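Notes on Keeping a House Record

Readers of the earlier entries will know that my wife and I took possession of the house in Praston in April, and that I undertook at the time to set down a proper account of how a house record is assembled and maintained. Several correspondents have since asked for it. The present entry deals with the paper side of the matter: what to keep, in what order, and for how long.

I should state at the outset that the practice is not my own. It was taught to me by Natália Kubíček, under whom I worked for many years in the records office at Slanina, and who kept for her own flat a ledger of such completeness that the next owners asked for it to be written into the sale. She held that a dwelling ought to be documented to the same standard as a public building. I have not reached that standard. I have, however, filled two binders and begun a third.

The first binder contains documents which came with the house. In our case these amounted to 283 sheets, handed over in a carrier bag. They included a boiler manual for a boiler no longer present, the guarantee for the rear gutters, four drafts of the same boundary letter, and a quantity of receipts from a paint merchant in Mendov. The temptation on receiving such a bag is to discard most of it at once. I would advise against doing so before the first winter has passed. The boundary letter appeared to me quite worthless until the neighbouring hedge came up for discussion, at which point the third draft settled the question of who had planted it.

Sheets should be sorted by the part of the house to which they refer, and only afterwards by date. Many people do the reverse. A person looking for the stopcock does not know in which year it was last replaced; he knows only that it is under the kitchen sink and that it will not turn. The headings I use are: roof and gutters; outer walls; windows and doors; water; heating; electricity; floors; garden and boundaries; and general. The last of these should be kept as thin as possible. If it grows beyond a few pages, there is a heading missing.

The second binder is the running record, and it is written by hand. Each entry gives the month, the room, the work done, the person who did it, the materials used, and the cost. I use a plain ruled book for rough notes and copy them fairly at the end of each month. An entry should be brief. "Back bedroom. Sash cord replaced, left side. Right side sound but worn" is sufficient. The remark on the right side is the valuable part of it, although it records no work at all.

Paint deserves a paragraph to itself. The name on the tin is of little use after some years, as makers withdraw their colours and give the old names to new ones. I therefore paint a small card from every tin, allow it to dry, and write on the reverse the room, the number of coats and what lay beneath. The cards are kept in an envelope at the back of the binder, away from the light. A card is a much better guide than any printed chart, and considerably better than memory. My wife and I disagreed for a whole evening over the former colour of the landing, and we were both wrong.

Floors are recorded in the same manner. The entry should give the kind of board, the direction in which it runs, the finish applied, and any place where a board has been lifted for pipes or cables. Where spare boards exist, their whereabouts should be noted also. Ours are in the loft, behind the water tank, wrapped in an old curtain.
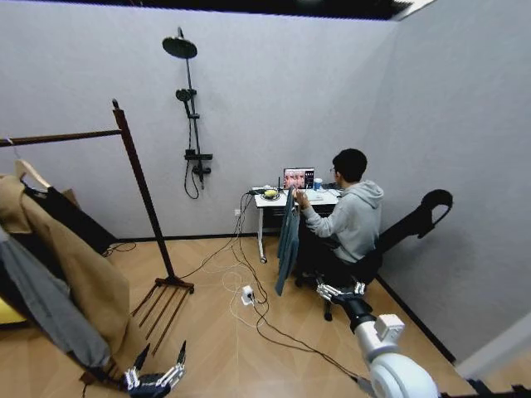 Pale walls, a honey-toned wooden floor and thin black baseboards.

On the matter of skirting, I would add that its height and profile should be measured and drawn to full size on a sheet of paper. Lovely Salazar, a joiner who has been very patient with me, was able to match a missing length in our hall from such a drawing without a visit. She did ask that in future the drawing be made with a sharper pencil, and I have taken the point.

Costs are a more delicate subject. I enter every sum, however small, in a column at the right-hand margin, and I total the column once a year. The total for our first stretch of works on the windows came to 941, of which a good part was putty, glass and the hire of a ladder that I ought to have bought. It is not always a comfort to see such figures in one's own hand. They do, however, make it far easier to judge the next quotation. When a firm from Mendov asked 893 for repairs to a single chimney stack, I was able to turn to the heading for roof and gutters and find what the previous owner had paid for the other one. The sum was lower, and the firm, on being shown the receipt, reduced its own.

The third binder, now begun, is for correspondence. I had at first placed letters under the same headings as everything else, and for the first few months this answered well enough. It ceased to do so when the water company wrote six times concerning one meter. Letters breed letters, and they are best kept together with copies of the replies, newest at the front. Electronic messages should be printed if they contain a promise, a price or a date. The remainder may be left where they are.

As to the binders themselves, I use the Neridmont pattern with the wide spine and the lever arch, in dark green. Any sound binder will serve. What I would discourage is the plastic pocket, into which paper is slipped and from which it is never again removed for reading. Punched sheets are handled more often and stay in better order. Receipts printed on shiny paper should be copied promptly, for the printing fades -- I have several which are now entirely blank, and which I retain only because the copies are pinned to them.

A question raised by more than one reader concerns the length of time for which papers should be held. My own rule is that anything describing the fabric of the house is kept for as long as the house is, and passes to whoever lives in it next. Bills for supply are kept until the following year's have been checked against them. Guarantees are kept until they run out and then moved to the back of their section, where they remain useful as evidence of who did the work and when. Mrs Kubíček kept her bills as well, all of them, but she had a larger cupboard.

It remains to mention the index. I put off making one for several months and regret it. A single page at the front of the first binder, listing the headings and the most frequently wanted papers, takes an evening to write out and must be revised each spring. Ours currently has the stopcock, the fuse board, the chimney, the hedge and the paint cards. The key to the meter cupboard should be on it too, and will be added when I have found the key.

The next entry will deal with the loft, and with the labelling of boxes.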